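Hand unit 2, pads and bushings
Bench notebook, Clerkgate
Feb 27, 2026

Starting a fresh page for this one because the last set of notes on the hand units got spread over three different places (my fault, mostly) and Joar had to come and ask me where the torque setting was written down. It was on the back of a shipping slip. So, everything about the pad job on unit 2 goes in here, and if you do the next one please just keep writing underneath me.

Why I'm doing it at all: the counter on unit 2 read 2,148 closes this morning since the pads went on. Our own rule says look at them at 1,500 and swap them at 3,000, and I missed the 1,500 look completely. Vidar had already mentioned that the soft things were coming out of the fingers a bit crooked, and that he was squeezing harder to make up for it. I should have listened the first time. When you squeeze harder to hold the same object you're wearing the pad and the linkage both, and the width reading starts to drift on top of that, so the numbers we send over to the Humadlow people are less good than they ought to be.

Before taking anything apart I ran the usual warm-up with the yellow ring and the white bin. I like using the ring for this. It's curved, so it only touches a small patch of each pad, and if a pad has gone soft or started peeling you feel it in your hand a good while before you see it in the log. I'd recommend it to anybody over the flat test block, which will sit quite happily between two terrible pads and tell you nothing.
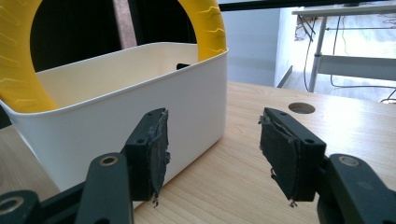
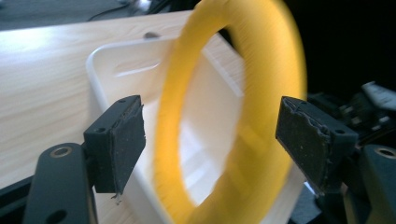

Hand unit 2 at the bench, old pads still on, with the ring and the bin.

So the edges are the problem, much more than the faces. The material is fraying all the way around, and there are little bits hanging off the bottom corners that want to catch on whatever you're gripping. I had half a mind to trim the threads with the small scissors and let it go to 3,000 as planned, and I'll admit I stood there with the scissors for a minute. We did that on unit 1 back in June and it bought us very little. Once the edge is open the face starts lifting from the corner in, and then you're picking fluff out of the adhesive for half the afternoon. Off they came.

What I did, in order, for whoever is next:

Power off, tracker cable unplugged at the handle end. Don't tug it from the bench side, the strain relief there is the old kind.

Fingers open all the way and the little wedge pushed in behind the linkage so they can't close on you. The wedge lives in the lid of the Junari case now. It used to live in the drawer, and it may still say drawer on the laminated sheet. I'll fix the sheet.

Took the fingertips off the arms and did the pads on the mat. I know you can do it with the tips in place, and Vidar is quicker at it than I am, but I can never get the second one parallel that way and I end up taking it off again.

Peeled the old pads from the top edge down, slowly. Left one came away nearly whole. Right one left a strip of glue along the bottom that needed the plastic scraper and then alcohol, twice. Please use the plastic scraper. There is a scratch on one of the unit 1 tips that I can point to and whose author I will not name (it was me).

Let the tips dry for ten minutes. Made coffee. The machine by the stairs is working again, for anyone who gave up on it.

Cut the new pads from the Huang sheet, the thinner of the two. I cut them a hair small on purpose this time so there's a narrow border of bare plastic showing all the way around. My theory is that the old ones went ragged because they overhung the tip slightly and got rubbed on every bin rim we ever reached over. It's only a theory. I've rounded the lower corners too, just with the nail file from the kit, and we'll see if they last any better.

Pressed them on, clamped the two tips face to face with a strip of backing paper between, and left them for 60 minutes. The packet says less. I've had one slide on me when I believed the packet.

While that was sitting I had a look at the bushings in the arms, the brass-colored ones, which I'd been meaning to do for a while. Wiped them out with a dry swab, no oil. I want to repeat the no oil part, as I found the little bottle standing open next to the case last week and it made me nervous. Any oil in there creeps down the arm and ends up on the pad, and then you have a lovely smooth gripper that can't hold anything. There's a trace of play on the left side if you push the tip up and down with a fingernail. Nothing on the right. I don't think it's worth doing anything about today, but I wrote it on the tag, and if it gets to where you can hear it click then the bushing wants replacing. We have spares, in the bag with the green tie.

Tips back on. Screws finger tight first, both sides, then close the fingers gently on the setting card so the faces find each other, and only then tighten. This is the step I'd underline if I had a pen that worked. If you tighten one side fully before you've brought the other one in, you lock in whatever crookedness you started with, and you'll be chasing it in the calibration forever. Torque setting is now written inside the lid of the case in silver marker, so no more shipping slips.

Then the width calibration. Fully closed, fully open, then the three gauge blocks, then fully closed again to see if it comes back to where it was. First try it didn't, and I was rather downhearted for a bit until I saw that I'd left a curl of backing paper stuck behind the left pad. Took it out, pressed that corner down again, clamped it another little while, ran it all a second time. Came back to zero and stayed there. The new closed offset is saved as 435 counts in the config for unit 2. If you see the older value when you start up, you've got the stale file and need to pull before you record anything, please, or we'll be sorting it out by hand the way we did after the move.

Went back to the ring to finish off. Picked it up from upright, swung it over the bin, set it down again, over and over until my wrist complained. The grip feels so much nicer! I'd forgotten what it was like to hold the trigger lightly. It does squeak a tiny bit on the smooth inner side when you release slowly, and I think that will go away once the surface has had some use. Joar tried it as well and thought the spring felt heavier than on unit 1. I had them one in each hand after he'd gone and I'm not sure I could tell you. Perhaps a touch. I've put it down as something to measure properly with the hanging scale when it comes back from next door.

Counter on unit 2 reset to zero, new pad date on the tag. I've changed the reminder so it nags at 1,000 as well, on the grounds that I evidently sleep through just the one.

Left to do:

Unit 1 pads. They are younger than these were but were cut the old way, overhang and all, so I'd like to look at them before the next long session whatever the counter says.

Order another Huang sheet. There's enough left for two more pairs, possibly three if you nest them cleverly, and I don't nest cleverly.

Ask Vidar whether he wants to keep the old pads for the wear comparison. They're in a bag in the case lid with left and right written on it, and I've noted which way was up. If he doesn't want them they can go in the trash.

Tidy the tracker cable. It's a bit long for the bench and I've caught it with my elbow twice today. One of the short velcro straps would do it, if somebody has seen where they went.

Fix the laminated sheet (wedge, and add the no oil line in big letters).

Added later: did one more close and open after lunch with the handle properly cold from sitting by the window, and the zero had moved by two counts. Well inside what we allow. Writing it down anyway, in case it does the same tomorrow.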